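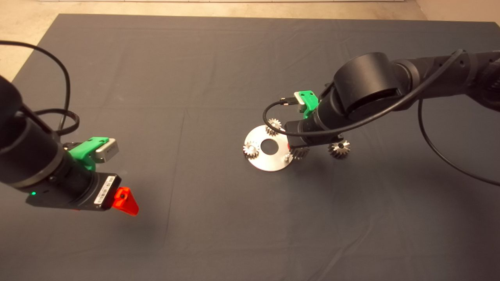 Dark gray cloth on a tabletop, with fold creases still showing.

We use cookies to improve your visit. Accept Manage settings

No-iron tablecloths promise big savings, but the numbers are thin

2025-08-12

Linen rental firm Nadano says its new no-iron table cover, called Pemo, will cut laundry bills for hotels and banquet halls. The firm has put out a glossy brochure to make the case. It has not put out the test results.

According to the brochure, a trial at the Modise hotel in Prevudham put 3518 washed cloths on tables without pressing. Nadano says "the great majority" were fit for use. It does not say how many were sent back, who judged them, or what counted as fit. A fold line that passes in a dim ballroom may look sloppy at a lunch table by the window.

The company also claims a hall could save almost $900 a month. That figure assumes that every cloth is pressed by hand today. Many larger halls send their linen out and pay by the pound, and the brochure has nothing to say to them. It is also silent on the price of the cloth itself, which Nadano will only quote on request.

Then there is the matter of wear. Easy-care finishes on cotton and cotton blends have been sold for decades, and buyers have long grumbled that they fade with hot washing. Nadano says Pemo is different. Asked how many washes the finish lasts, the firm said testing was "ongoing" — an odd answer for a product already on the order form.

The Modise would say only that it was "pleased with the look" and had not decided whether to place a full order. Its contract with its current supplier runs through November.

Halls that sign up early are being offered a lower rate in return for a fixed rental term. Those tempted might first ask for a few sample cloths, run them through their own machines for several weeks, and see what comes out. Nadano says samples are available for a deposit. The deposit is not refunded if the cloths come back stained.

57 shares
2 comments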